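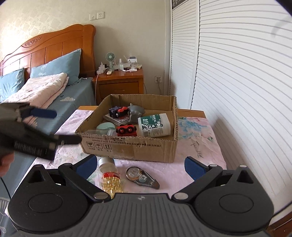
Why do reused boxes end up in bedrooms? Mostly the bedroom is where things get sorted, and a box that has already done its job once is the nearest container to hand.

4.2 Second-life cartons as open storage

We asked this early in the study and kept coming back to it. Section 4.1 dealt with bought containers (bins, drawers, the Trevik fabric cubes). Here the shipping carton only. Of the 304 containers logged across 16 homes, cartons were the group that moved most between rooms, and the group people had least to say about. Not furniture, not quite trash either.

Figure 4. Shallow cardboard carton on a small wooden table in a bedroom, top flaps removed. Handling symbols (glass, umbrella, upward arrows) and clear tape on the front panel. Small items inside.

The carton in Figure 4 is typical of what we call the tray type. Flaps gone, rim left rough, low sides. Things go in from above and can be seen without lifting anything. Compare the Muli homes, where flaps were kept and folded under, which makes a stiffer rim but eats into the floor of the box. Participants who took the flaps off said they got in the way. One said she cut them with a bread knife, "whatever was in the drawer." Rough corrugated edges were common and almost never taped over.

Print. Cartons keep the marks of their first use. In Figure 4 two lines of Chinese characters and numbers run across the front, partly hard to read, with "2013" among them. We did not try to date cartons from print like this - a number on a panel may be a year, a part code or something else, and our coders disagreed often enough that we dropped the field. The handling symbols are another matter. Fragile, keep dry, this way up: meant for the shipper, but several households still followed the arrows when putting a box on a shelf. When asked, most had not noticed they were doing it.

Tape. Clear tape was left on in nearly every case. Creased or worn tape was coded as wear (see Appendix B) but we would not lean on that code very hard, since we can't separate wear from the trip and wear from the home.

Contents. Mixed, as a rule. The box in the figure holds a black and red toy with round red wheels next to a dark navy cube-shaped item with pale spots, both on top of a flat white item with a grid-like pattern in dark print. Flat things at the bottom, chunky things above. This layering showed up again and again and we first took it for a deliberate packing habit. Interviews say otherwise. Flat items go in early becuase they are picked up early, off beds and tables, and then stay put. Toys come and go on top. In the Skukura interviews parents called the lower layer "the papers" even when there was no paper in it.

Surface. A low table beside a bed was a common spot for the tray type. Floor second. Shelves hardly at all, low sides and an open top being a poor fit for anything above eye level. Participants liked being able to sort from the bed itself, sitting down, box at arm's reach. Two homes had given up on this after items slid behind the matress.

Turnover. Cartons were emptied less often than we expected. At the October visit 11 of the boxes seen on the first visit were still in use with at least one of the same items in the bottom layer. Top layers had changed in all of them. The Stasero coding sheet has no field for partial emptying, so these were entered as "in use" and the detail went into the notes. A later version of the sheet should fix that.

Limits. Small sample, families with kids over-represented, and people tidy before a visit no matter what you tell them. Lidded cartons are treated seperately in 4.3.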